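Bondport Consumer Help Group
Minutes of the regular meeting, 2024-07-31
Library annex, Karunaratne Street

Present: Ekua Darko (chair), Sajib Haque, Nantana Phetsri, Tharushi Mollah, Brayden Charbonneau (minutes)

The chair opened the meeting at 6:30 p.m. The minutes of the last meeting were approved with one correction: the parking charge dispute was closed by letter, not by phone.

1. Mostus washing machines
Sajib reported on complaints received about the Mostus front-loading washer. The group now has 18 on file. Most are about the door lock failing within the first year. In several cases the store sent the buyer to the manufacturer and the manufacturer sent the buyer back to the store.

Two members of the public have been told that the warranty does not apply because they did not register the machine online. Sajib has read the warranty card and found no such condition on it. Tharushi asked whether the card was the same for machines bought last year. Sajib did not know and will check.

Agreed: Sajib to write to the Mostus service office with a summary of the complaints, names removed, and ask for a written answer on registration.

2. Ullbridge Appliances refund
Nantana gave an update on the buyer who paid Ullbridge $1,645 for a refrigerator that stopped cooling after three weeks. Ullbridge has offered a store credit. The buyer wants the money back and has turned the credit down. A technician has visited twice — there is a signed report from the first visit only.

Agreed: Nantana to help the buyer ask for the second report in writing, and to go with her to the store if there is no reply. 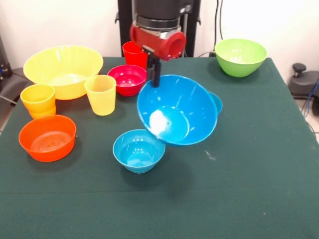

Blue bowl held over the green-covered table.

3. Repair receipts
Brayden said that people often come to the help desk without paperwork from earlier repairs, and this slows things down. He has drafted a one-page sheet on what to ask for when an item is dropped off: date, fault as described by the customer, name of the person who took it in, and expected return date. Ekua asked for larger type. Tharushi offered to translate it.

Agreed: sheet to be printed once the type is changed.

4. Help desk hours
The Saturday desk has been busy and the evening desk quiet. Ekua proposed moving one evening session to Saturday morning. Nantana was against it, as some people work weekends. Left open until the November meeting — hours stay as they are for now.

5. Other business
The annex door code has changed. Members should get the new one from Ekua.

The meeting closed at 7:50 p.m.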